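We use cookies to remember what's in your cart. Keep browsing and we'll take that as a yes.

Arville Marbled Board, Green
Item 2831
$174 each, freight free on orders over $200

I've been selling the Arville boards out of our little shop for long enough now that I've got opinions, so this page runs a bit longer than the others. Grab a cuppa.

The green is my favourite. It's a pale yellowy green with white running through it in waves, and you really do have to see it in daylight before you decide, because the colour shifts a fair bit between a north-facing kitchen and a shed with a fluoro tube in it. I had one on my own bench all last winter and I still catch myself looking at it while the kettle's on. Every board is veined differently too, so if you order 2 they won't match up edge to edge (some people love that, my sister hates it). If you're fussy about the pattern, send me a note with your order and I'll go through the stack and pick you a busy one or a quiet one.

It's meant as a loose top – you lay it over a bench, a trolley or a work table and lift it off again when you want the old surface back. I'd get a second pair of hands for the lifting. It wants something flat and steady underneath. Ribbed or slatted tables are fine as long as the ribs are level, but have a look for bolt heads and stray screws first, and give the underside a wipe so you're not setting it down on grit.

Now, cleaning, which is most of what you all email me about. Crumbs and dry bits come off with a round brush, the sort with dense bristles and a decent handle you can get a proper grip on. I stock the blue-handled one from Lukard and it's the one I reach for at home. Go in small circles, lean on it a little, and work towards the nearest edge so you're not chasing flour from one end to the other! Please don't use wire bristles or steel wool. Scratches show up worst on the paler patches and I can't replace a board for that.
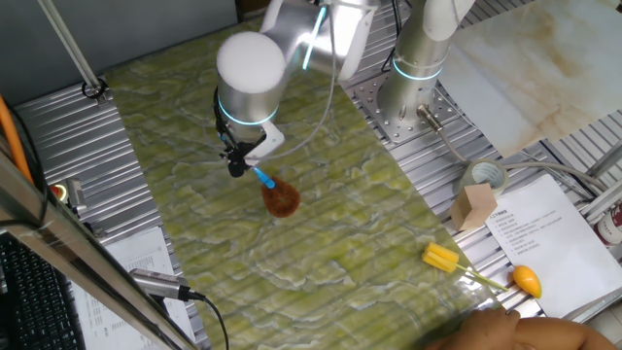 Izzati Harahap wrote in to say she was sweeping hers along the veins for months before she tried little circles, and that the circles pick up far more of the fine stuff, icing sugar especially. She'd also like a shorter handle, please, as hers won't fit in the second drawer. I've passed that on to Lukard, Izzati, and I'll let you know what they say.

For anything sticky I go to a sponge. Warm water and a drop of dish soap will handle jam, honey, glue from the kids' craft afternoon and most of what a barbecue throws at it. Rinse the sponge, go over it again with clean water and dry it off with a tea towel. Soap left to dry makes a dull film that people mistake for wear, and I've had a couple of boards sent back to me that only needed a rinse.

Lemon juice, vinegar and red wine I'd wipe up straight away. I don't leave them sitting while I finish dinner and neither should you. Same goes for turmeric. Hot pots go on a trivet, always. Don't cut on it either, keep a chopping board for that.

Sponge brushes come in all sorts of shapes, and the double-block ones with the thin handle are handy for getting right across the board without stretching. Any colour you like, they all do the same job. I'd just say keep one for the board and a different one for the sink.

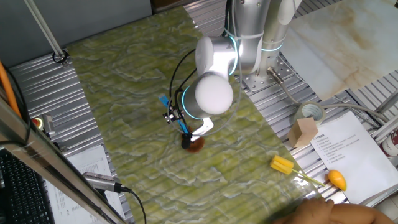
Arville board in green, with a yellow sponge brush lying on it.

A few odds and ends.

Packing tape: if you tape a cover over the board while you're moving house, peel it slowly and low to the surface. Any gum left behind comes off with a bit of eucalyptus oil on a rag. Wash it down afterwards or it'll smell like a koala for a week.

Storage: stand it on its long edge against a wall, with an old towel under it, and put it somewhere it won't get kicked. I lean mine behind the laundry door.

Beige: yes, there's a beige in the range with soft tan and cream swirls. Same price, same care. It's a calmer look and I sell more of it to people with timber cupboards. Stock's patchy until the next delivery in August, so ask before you set your heart on it.

Pick-up: you're welcome to collect. Ring the bell at the side gate, have a blanket in the boot, and come before 3 pm if you'd like help carrying it out to the car.

Returns are fine if the board is clean and the corners are sound. Keep the corner protectors until you're sure.

Last updated: August

Want to hear when new colours land? Pop your email in the box and I'll send you the shop newsletter. Unsubscribe whenever you like.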